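Ticket 3738 – Kevlow photo app, face filters drifting
Status: open

Loving the new Kevlow build, the filters load so quickly now! One snag though: on my older phone the glasses filter slides off to the left after 31 seconds, every single time. Reinstalled twice, same again.

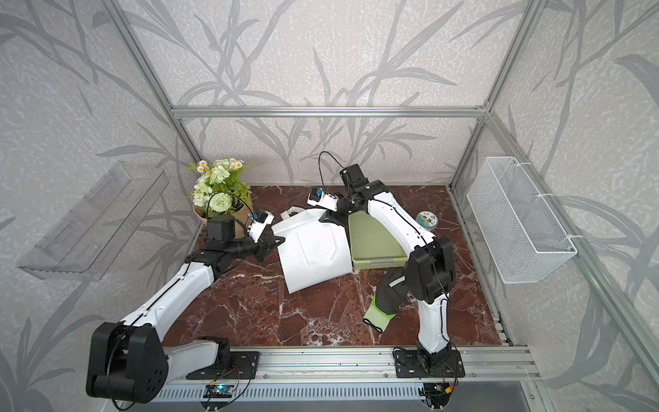
Kalkidan Sisay: Does it still drift with motion smoothing switched off? It's under Settings, then Camera.

Tried it just now and what a difference – the glasses stay put, even when I shake my head like mad! The hat filter still wobbles a bit, mind you, and only with the front camera.

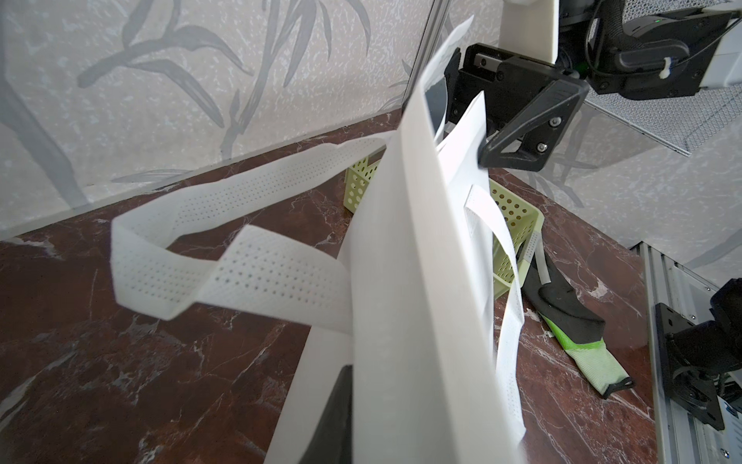

I've cleared the filter cache as well (1,196 files in there!) and the hat is steadier, though it still jumps when I turn sideways. Log attached, and I'm very happy to test the next build.

Gilberto Huaranga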